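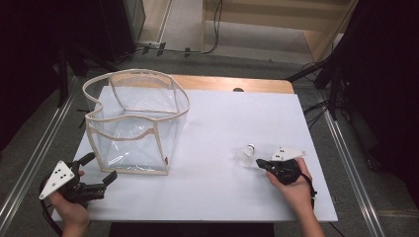 Ilaria Sorrentino

Notes for the talk on bedside and armchair trays, Skincombe, February

Start with the tray nobody kept. Hold up the Nelleck lap tray, first version. Pass it round the front row. Ask who would put a full mug on it. Wait for hands.

Background, keep it short. Homport has sold lap trays by catalogue and on the website for 14 years. Most buyers are getting one for a parent or for themselves after an operation. They read the measurements first and the colour last, so the page needs to work in that order.

What came back. Manuela Mancuso went through 81 return slips last winter. The main complaints:
– tray too narrow for a dinner plate and a glass together
– cushion slides on leather chairs
– legs don't clear the arms of a wide recliner
– the colour looked warmer online

Only the last one is a photography problem. The other three were in the measurements all along, but we had printed the outside width and left out the flat part you can use. Show the two numbers side by side. Pause here, people like to write this down. 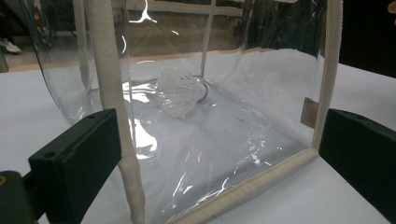 Shuttlecock inside a clear bin with cream binding.

The second version. Hauser made the new tray with a raised lip on three sides and a lower front edge, so your wrists don't rest on a ridge. Usable width is 40 cm. We tried a cup holder and dropped it, as it took up the space people wanted for the plate. Rosalba Sala argued for keeping it as an option. She may still be right, ask her at the break.

Cushion. Beans move about and take the shape of your knees, foam stays flat. We went with beans in a zipped cover that comes off for washing. If someone asks about refills: yes, same part number as before.

Writing the page. Read out the old paragraph, then the new one. Old one has "luxurious" in it twice. New one says what fits on the tray, what it weighs, and whether it can go in the dishwasher (it can't). Ryan Mapplebeck asked for a line on chair widths and that line now gets more thanks from callers than anything else on the page.

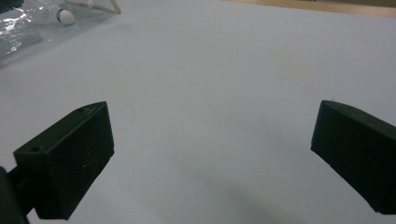
Gripper fingers over a pale tabletop.

Trial. We sent out 100 trays before the catalogue went to print and asked people to use them for a week. Almost all the forms came back. Mention the woman who used hers for jigsaws and wanted a fourth lip. We have not made that one – sample is on the side table if there is time.

Questions. Likely to be price, left-handed use, and whether the legs fold. Sveva Bellini has the order forms by the door. Finish by 3.30, the room is booked after us.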